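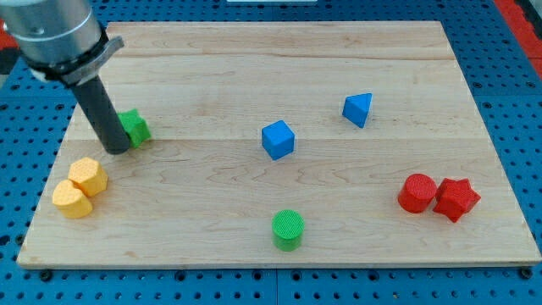
*The block table, with the arm's black rod beside the green star.*

**Progress report to the Narkarard Fund -- open day and spring work**

30 August 2023

Dear friends at the Fund,

I promised a proper account of the open day once the dust had settled, and I'm sorry it has taken me most of the month to sit down and write it. The short version is that it went very well, and that your grant paid for nearly all of it. The longer version follows, with my apologies to anyone who is reading it over lunch.

We opened the lab doors at ten and had up to 100 visitors through before we closed, most of them families from the neighborhood, with a good number of teachers mixed in. Your letter in April asked us to put something on the floor that a visitor could understand without a lecture, and the block table was our answer to that. The arm works over a wooden board, nudging colored blocks into groups, and the visitor picks the rule: by color, or stars together, or whatever a seven-year-old can dream up (one young man wanted them arranged "by who is friends," and we did our best for him).

We ran 16 demonstrations over the day, each one short enough that the line kept moving. Three of them had to be stopped and started over. In two the rod pushed a block too far and the planner lost its place, and in the other I had loaded the wrong settings, which I owned up to in front of everybody. The stars gave us more trouble than the cylinders all day long -- they swing around when they're pushed on a point, and the arm then has to come back and try from another side. Visitors loved that part, as it happens, and there was a good deal of cheering for the green one.

The Lonov room next door held the quieter exhibits, and the teachers tended to drift in there and stay. Five schools have since asked about bringing a class in the fall, and I have written back to all of them with possible dates. We would like to say yes to every one of them, though it does depend on staff time.

On the money side, the blocks and the board came in under budget, and the signs came in over, so the two very nearly cancel out. The training for our student guides, which we ran under the Sakamoto line of the grant, is finished and fully spent. The Umar line, for travel, still has a balance, and I would be grateful for your permission to move it toward buses for the school visits. A revised sheet is attached for your approval.

Between now and the first class visit we plan to rewrite the pushing routine for the stars, print a second set of blocks so that we aren't caught short if one goes home in a pocket, and put out a low step for the smaller children, who spent much of the day on their parents' shoulders.

Thank you again, all of you, for your patience and your good questions. If any of you would like to come by and choose a rule for yourselves, just let me know a day or two ahead and I'll have the table ready.

With warm regards,

Hazel Kowalczyk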